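How many demos before "pick up the keys" starts to work in a real lounge room?
Asked 12/04/2024 in Home Robots and Learning

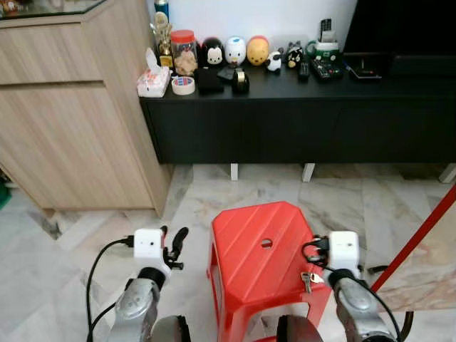

Capucine Mallet: Twenty good ones will teach you more than 200 sloppy ones, so I'd start by asking how much you change between takes.

Fair question! Should have put that in my first post. Right now I'm teleoperating a two-armed setup, keys on the red stool, and the job is to grab them and put them over on the black console. I've recorded 21 episodes and the policy I trained (Tanum, default settings) goes for the stool every time, which made me yell with joy the first time I saw it — but then it closes a bit short of the keys and just hovers. Same speed, same start pose for every episode. I do nudge the keys a little between takes. The console is full of stuff, tissues and remotes and plush toys, and I've left it that way on purpose. Should I clear it off, or record more, or both?

3 answers

Valentin Pruvost
Leave the clutter. You want it to work in that room, so record in that room. The thing I'd change is the keys. A little nudge isn't much. Put them left, right, near the hole in the seat, fanned out, bunched up. Then move the stool too, a hand's width each way. I did 2 sessions like that on a similar task in April and the hovering went away in the second one. It's such a great moment when it finally commits!

Also watch your own habits. If you pause above the keys to line up the fingers, it learns the pause. Go back through your episodes and look for spots where you sat still for more than a second, then trim them or redo them. Mine were full of it.

Capucine Mallet
Agree with all that. I'd add some recoveries: start an episode with the gripper already a bit short and finish the grab from there. Keep them in a separate folder so you can train with and without. And keys are shiny, so record at different times of day, curtains open and shut.

For training length, I was stopping at 2000 steps and that was way too early for me. Check the loss on a few episodes you've held back.

terkatberg_fan
just get more data

Comment on this answer: how much more though?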